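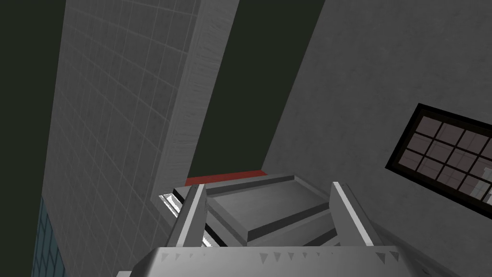
Gripper open, fingers angled in. Simulation.

Feb 18, 2026

Cabin model for the Sekham, day whatever of the refit study. The owners want the cruise ship's passenger flow sorted before the summer sailings, so I spent the morning marching imaginary guests down an imaginary gangway.

Run 3309 used 99 guests and 2 tenders. All of them wanted the first tender. The model let them have it. Capacity check was switched off, by me, in December, with a comment saying "temporary".

Switched it back on. Now the queue backs up past the Bremier lounge and into the dining room, where the late breakfast people can't get out. Aisyah Saragih sailed on her for a week and tells me this is the first output that matches what she saw.

Landing times at Farkas: the pier file has the tide table an hour off. Explains the guests stepping ashore onto nothing for most of last week. Fixed in the local copy only. Kimero own the master and want a form.

Walking speeds still too brisk. I have the over-seventies doing the pier stairs like midshipmen. Aisyah suggests slowing everyone after lunch, more if there's a wine tasting on the program. Added a lunch factor. No idea what units it's in.

Seed 2048 still hangs at the second muster. Don't use it.

To do: luggage. Ask purser's office whether bags go down before the guests or with them. Put the form in to Kimero.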